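Início | Fórum | Cozinhas e Cantinas | Regras | Entrar

Desperdício na linha de preparação: pesar ou estimar?

Última atualização do tópico: julho

marloes_segers
Boa tarde a todos. Sou belga, vivo em Portugal há três anos e peço desculpa antecipada pelos erros. Sou responsável pela cozinha de uma cantina de empresa em Barrios, onde servimos 200 refeições por dia. A direção pediu-me um plano para reduzir os restos de comida e eu queria saber como fazem os outros. Neste momento separamos em dois baldes: o que sobra da preparação (cascas, aparas) e o que volta nos pratos. No mês passado pesámos tudo e o total foi de 757 quilos. Pareceu-me muito, mas não tenho com que comparar.
Pergunto: vale a pena pesar todos os dias, ou basta uma semana por mês?

tacho_fundo
Todos os dias, sem dúvida. Se pesas só uma semana, o pessoal porta-se bem nessa semana e depois volta ao mesmo. Já vi isto em duas cozinhas.

Milan Van Hecke
Olá Marloes, sou do mesmo país, portanto escrevo também com cuidado. Não concordo com o colega. Pesar todos os dias custa tempo, e no fim ninguém olha para os números. Nós pesamos uma semana por mês e nessa semana anotamos também o prato do dia. Assim soubemos que o problema era o arroz: fazíamos sempre 100 gramas de arroz cru por pessoa, e era demasiado. Baixámos a dose e quem quer mais pede mais.

tacho_fundo
Cem gramas de arroz cru?? Claro que sobrava. Isso não é falta de método, é falta de olho.

Milan Van Hecke
A receita vinha assim da empresa anterior. Eu cheguei depois.

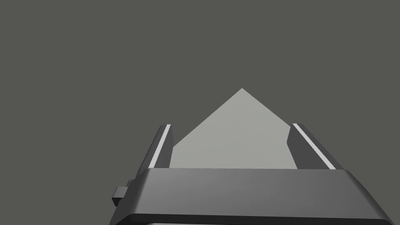 Imagem: vista em simulação, garra em cinzento-escuro

lurdes_m
Marloes, faltou dizeres quanto é de preparação e quanto é de prato. São coisas diferentes. As cascas não se evitam todas, o que volta no prato sim. Se me dizes 757 quilos e metade é casca de batata e de abóbora, eu não me assusto. Se é tudo comida feita, então assusto-me.

marloes_segers
Tem razão, Lurdes, devia ter escrito isso. A maior parte é de prato e de travessa. De travessa quero dizer a comida que ficou na linha quente e que já não podemos servir. Não sei se existe uma palavra melhor em português.

lurdes_m
Dizemos sobras, e restos para o que vem do prato. Mas percebe-se bem.
Então eu começava pela linha quente. Repor em travessas pequenas na última meia hora. Fica menos bonito, e há sempre um cliente que reclama às 14h00 porque só há peixe, mas a diferença nota-se logo.

quim_da_horta
Venho da parte industrial, trabalhei numa linha de legumes cortados. Lá a conversa era outra: o fornecedor Bromard queria vender-nos uma máquina de seleção, e a Villen dizia que bastava afinar as facas. Afinámos as facas. O desperdício baixou, mas não tanto como a Villen prometia. Para uma cantina não comprava nada disso. Uma balança decente e um caderno.

tacho_fundo
Nisso estamos de acordo, caderno e balança. Continuo a dizer que é todos os dias.

Milan Van Hecke
E quem preenche o caderno às três da tarde, quando só ficam duas pessoas a lavar? Na minha cozinha experimentámos. Havia dias em branco e outros em que o valor era igual ao da véspera – copiado, penso eu. Prefiro poucos dados e bons.

quim_da_horta
A folha da Clotham tem uma coluna para o motivo (excesso, queimado, fora de prazo, devolvido). Copiem a ideia, mesmo em papel. O peso sozinho diz pouco.

marloes_segers
Obrigada a todos. Vou fazer assim: durante o primeiro mês pesamos diariamente, com a coluna do motivo, e depois passamos a uma semana por mês. Sei que não agrada completamente nem ao tacho_fundo nem ao Milan. A partir de amanhã usamos também as travessas pequenas na última meia hora.
Uma dúvida ainda: a sopa, pesam ou medem em litros?

lurdes_m
Em litros, e escreve ao lado que são litros. Na minha equipa somaram tudo junto durante meses.

tacho_fundo
Peso. Tudo na mesma unidade e acabou-se a confusão.

Este site utiliza cookies para melhorar a sua experiência. Ao continuar a navegar, aceita a nossa política de cookies.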